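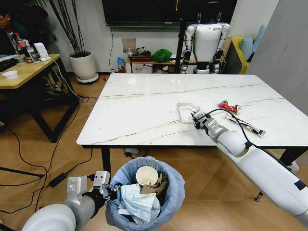

Household Routines, Unit 2: Clearing a Table

Hi all, these are my notes for the Saturday group, so bring them with you. Tamás Balogh asked me to put the sorting part in writing (fair enough, I talk fast!).

Start with the bin
I like the bin right up against the table and lined before anybody touches a wrapper. Flatten your cardboard first. One box left standing eats up half the bag, and then you're pushing masks and cups down with your hand – yuck.

What counts as clutter
Go by material and forget what the thing used to be for. Tissues and face masks go straight in the bag. Snack wrappers and clear plastic look like the same stuff, but check your town's list, because mine wants them apart. Paper cups get tipped out over the sink first, please! And small things like a stick next to a cup are easy to miss on a veined white top, so look at it from a low angle.
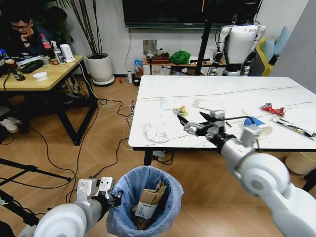

Homework
Clear one table at home and write down the order you picked things up in. Lilla Oláh is collecting the sheets this time, and half a page is plenty. Next unit we do wiping, so bring a cloth you don't love.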